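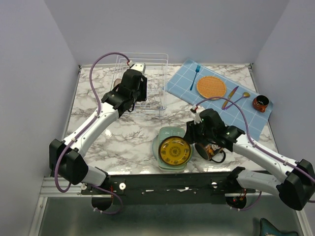 I have been having the same argument with my sister-in-law for most of my adult life, and the argument is about whether you dry dishes or let them sit. She's a dryer. Everything gets washed, wiped, and back in the cupboard before the coffee is poured. I'm a sitter. I wash up, I pile it all in the rack, and I walk away feeling like a person who has finished something.

Well, this fall I've come partway over to her side, and I thought I'd write it up for the newsletter, partly because I promised Saoirse Mulligan an item on "small kitchens" back in May and have been dodging her emails ever since. (Sorry, Saoirse! It's coming in under the wire, and it's dated 11 November 2022 so you can prove I sent it.)

What changed is that we moved, and the new kitchen has exactly one stretch of counter worth the name. It has to be the prep counter, the drying counter, the place where lunch gets plated, and the spot where the mail lands. With all that going on, a dish rack that's always full is a real problem. For the first few weeks I was chopping onions on top of the stove with the burners off, which I don't recommend.

So here's where I've landed.

**The rack goes in the back corner and stays there.** Mine's a plain white wire one, the kind with the thin uprights and the rods along the bottom. I'd looked at the fancier sort, with the two levels and the swiveling spout, and I even had a Skollari in my cart for a while, but it was tall enough to block the outlet. Plain wire is easy to lift and wipe under. I also like that you can see right through it, so it doesn't chop up the room the way a solid plastic tub does. The one thing I'd warn you about is little stuff. Small lids and egg cups tip over between the uprights and hide, and I've accused more than one family member of losing something that was lying in the rack the whole time.

**The cloth goes next to the rack.** This is the part I'm embarrassed not to have figured out years ago. I lay a cloth down right beside the rack, and all the flat, fiddly things go on that: forks, spoons, the vegetable peeler, the good knife. My favorite is light blue with a thin white grid on it, and I put it down on the diagonal, which drives my husband up the wall. He squares it off every time he walks by. I un-square it. We've been married a long time.

Why the diagonal? It started because I was in a hurry, and then I noticed I could reach the near corner better, so I kept doing it. That's the entire theory.

A word about cloths, since I've now tried a lot of them. Terry cloth soaks up the most but leaves fuzz on the forks. Those thick quilted drying mats work fine for a day or two and then smell like a pond. A flat cotton or linen cloth needs changing more often, but it dries quickly over the oven handle and you can put it in with the regular towels. I own more than I'll admit to here, and I rotate them. If one starts to feel stiff, skip the fabric softener and run it through hot with a little white vinegar. Softener leaves a coating, and then the cloth just pushes the water around.

**Trivets live on the cloth too.** I have a soft spot for round woven mats, the tan ones that look like the bottom of a basket. They're cheap, they're light, and they make a Tuesday-night pot of beans look like you planned it. But — and I learned this by ruining two of them — don't soak them. Wipe with a damp rag, then leave them flat with air on both sides if you can manage it. A natural weave that goes into a drawer damp will come out spotted, and there's no getting that out. Mine gets flipped over at bedtime, when I remember.

**Colored flatware is allowed.** I used to be a snob about this! Then Erhan Dönmez brought a set of metallic blue forks to the block potluck, and I followed him around all evening asking where he got them. He wouldn't tell me at first. He finally said they came from a little housewares shop called Kwofie, over near his mother's place, and that he'd bought them so he would always know which ones were his at the end of a potluck. Isn't that smart? I've been to 40 potlucks if I've been to one, and I've gone home with somebody else's serving spoon from half of them.

I did ask him how they hold up. He handwashes his and keeps them away from the steel wool, and he doesn't leave them sitting in lemony water overnight. He also says tines up when you're storing them in a jar and tines down if there are toddlers around. I pass that along with no opinion.

**Then empty it.** Here's where my sister-in-law gets her victory lap. The rack and the cloth only work if they get cleared once a day. I do mine first thing in the morning while the kettle's on, and it takes less time than the kettle does. By then it's all dry anyway, so I'm still a sitter in my heart. I just get up eventually.

The counter itself I've gotten fussy about. Ours is white with gray and brown veins running through it, and I was thrilled with the pattern when we moved in, since I figured it would hide everything. It does hide everything! That's the trouble with it. I've set my sleeve down in a coffee drip I'd have sworn was a vein. Now I wipe the whole thing down after supper whether it looks like it needs it or not, with warm water and a drop of dish soap and then a dry towel. I stay away from the spray stuff near the rack.

A few leftovers that didn't fit anywhere else:

- If your wire rack has started to rust at the joints, a dab of appliance paint will buy you another year. Let it cure somewhere outside the kitchen.
- Pull the rack out and wash it once a month. The feet are always worse than you think.
- I tried the Tonen roll-up rack that goes over the sink, and I liked it for pots. For mugs it was hopeless. Anybody who wants mine can have it, it's in the garage.
- Saoirse wants me to mention that the kitchen swap table will be out again at the next get-together, and she'd like dish towels in particular, clean and folded please.

If you have a better system for a one-counter kitchen, I'd love to hear it. Dryers and sitters both welcome. My sister-in-law has asked for equal space in the next issue and I've told her to take it up with Saoirse.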